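Tema 5. Pavimentos interiores: planeidad, juntas y recepción

5.1 Conceptos previos

Se denomina planeidad a la desviación de una superficie respecto de un plano teórico. Es independiente de la nivelación: un suelo puede ser plano y estar inclinado. El alumno debe distinguir ambas magnitudes en el informe de la práctica.

5.2 Medición con regla

La regla se apoya sin presión y se mide con galgas la holgura máxima bajo ella. Se repite la lectura en dos direcciones perpendiculares y en las diagonales del recinto. Las lecturas se anotan en milímetros, sin promediar. En el caso Descombe (apuntes de M. Barbier) se registraron 381 lecturas, de las cuales 9 superaban la tolerancia fijada en el proyecto.

Las zonas de paso y los encuentros con puertas se miden aparte. Una holgura admisible en el centro de la sala puede impedir allí el giro de la hoja.

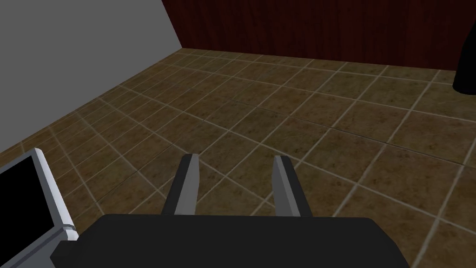
5.3 Juntas

a) De contorno: separan el pavimento de muros y pilares. No se rellenan con mortero.
b) De retracción: dividen la solera en paños de proporción próxima al cuadrado.
c) Estructurales: se respetan en todo el espesor, incluido el acabado.

5.4 Entrega

Ficha de lecturas, croquis acotado y propuesta de reparación. Caso asignado: nave Moulin. Las dudas sobre la ficha, a Maribeth Tiongson. Plazo: mayo.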